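Timestamps, chunk boundaries and a gripper that let go early

Posted in March by the maintainer | Filed under: control, tooling

The release problem I mentioned at the end of the last post is fixed, and the cause was duller than I had hoped. I spent most of a fortnight looking at the policy. The fault was in the queue between the policy and the servo bus.

Some background on the stack as it stands. Griveo is the control process. It owns the serial port, runs a fixed loop and writes joint targets to the servos. Soven is the inference process. It takes the newest camera image and the newest joint state and returns a chunk of 18 future actions. The two talk over a local socket. Griveo plays actions from the current chunk until a fresh one arrives, then switches.

The switch was the weak point. When a new chunk came in, Griveo started playing it from index zero. But the chunk had been computed from an observation that was already old by the time the answer arrived. Inference plus transport takes 70 ms on this machine, so the first few actions described where the arm should have been a short while ago. At every boundary the arm was told to step backwards slightly and then catch up.

On the large joints you can barely see this. The servos have enough internal smoothing to hide it, and a small reversal in the shoulder just looks like a bit of wobble. The gripper is less forgiving. If the old chunk has begun to close and the new one starts from a stale, more open position, the finger relaxes for a few ticks. With a soft object held near one edge, a few ticks is plenty.

I only found it by plotting commanded gripper position against measured position with the chunk boundaries drawn as vertical lines. Every early release sat just after a line. I had been plotting the two curves without the lines for days.

The fix has two parts. First, each observation now carries a monotonic timestamp taken at capture, and Soven copies it into the chunk header. On arrival Griveo works out how many control ticks have passed since that stamp and begins playback at that index. If the index is past the end, the chunk is thrown away and counted. Secondly, the overlap between old and new chunks is blended with a linear ramp, except on the gripper channel, where I take the tighter of the two commands until the ramp has finished.

That last rule is a hack. It delays deliberate release by the length of the ramp, and it would be wrong for a task that needed a quick drop. I would prefer the policy to output a separate open/close flag with some hysteresis on it, but that means relabelling the demonstrations, and the set now holds 2,643 episodes. It can wait.
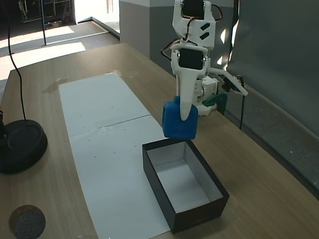

Placement is the phase where the boundary problem did most damage, as the arm slows down over the target and several chunks go by with very little motion in them. With near-constant joint targets, any disagreement between consecutive chunks shows up almost entirely in the gripper. The foam cube is a useful test piece for this because it hides grip force errors until late: the finger can press on one face with the cube tilted, as it is over the black box, and the joint readings will look much like those of a square grip. The measured gripper position tells you the finger has stopped against something and very little else. I have tried using servo current as a second signal and the noise is larger than the effect I want. Filtering it hard enough to be readable adds more lag than the bug I was fixing.

The replay tool (Caralow) needed a change as well. It used to reconstruct a run by reading actions in the order they were logged, so it reproduced the commands faithfully but said nothing about which chunk each had come from. Log rows now include the chunk ID, the playback index and the age of the observation in milliseconds. Files from before the change still load, with those columns blank. The format version is 9.

Still to do:

- Discarded chunks are counted but not reported. There should be a warning when two in a row are dropped.
- The blend assumes both chunks use the same tick length. There is no check for this.
- Camera timestamps are taken when the image reaches user space. The true capture time is earlier by an amount I have not measured.
- Maddocks, the old planner, still has its own copy of the queue code with the original behaviour. I am leaving it alone until I decide whether to delete it.

The third item is next. I have an LED and a spare output pin, and the plan is to toggle one and look for it in the image stream.

2 comments | 9 shares

Related posts
Moving the serial port into its own process
Joint limits belong in one file
Why Caralow no longer interpolates
Notes on dropping Maddocks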